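Reference > Automation > Planning and Procurement > Gripper budgeting

Print this article | E-mail this article

Gripper budgeting

Gripper budgeting is the part of robot cell planning that sets aside money for the hand of the robot, its fingers, and the parts that wear out. It is normally kept apart from the price of the arm, which is bought once and written off over a longer period.

Scope

A gripper budget covers the gripper body, finger sets, pads, cables, mounting plates and any wrist camera. Test objects are listed as supplies. Tables, guarding and floor work belong to the site budget.

Method

The planner first lists the objects to be handled, with the widest and narrowest grip for each. Stroke and payload follow from this list. In the Laletdale method, named for the plant where it was first written down, one spare finger set is ordered for every 200 hours of planned running, and pads are priced in lots of 50. The Sequeira method charges wear by the number of grips and needs a working counter on the controller.

Lead time

Stock fingers from Tresa ship in nine days. Cut-to-order fingers take longer and should be ordered before the arm is installed.

Common errors

Budgets often leave out acceptance testing. Light, clear containers are usual test objects, as thin walls deform under too much force and clear plastic is hard for some sensors to detect.

Last revised 2022-07-25

Related articles
Payload rating
Finger pad wear
Lernovel cost sheet
Spare parts planning
Wrist cameras

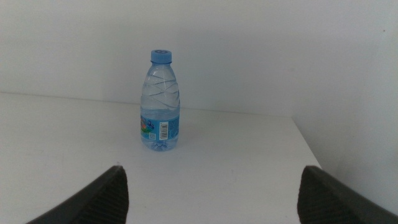
Gripper fingers with ribbed inner faces, open in front of a small water bottle.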